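Session 4: Gathering examples in the simulator
Notes by Mireille Arnaud, Fri 28 April

Each pair records 41 demonstrations of the box task. Drive the black arm slowly and keep the same style of movement from start to end. The grey arm behind it is not used this week - please leave its commands at zero.

Bring the fingers over the box from above, with the gripper pointing down, and make a short stop before you close them.

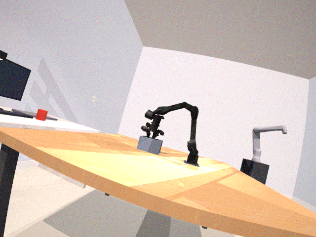

What to save

Save the joint angles and the finger commands for every attempt. Failed attempts go in a separate folder; do not delete them. Write also who was driving, as two drivers rarely move in the same way.

Hugo Marty will collect the folders in June.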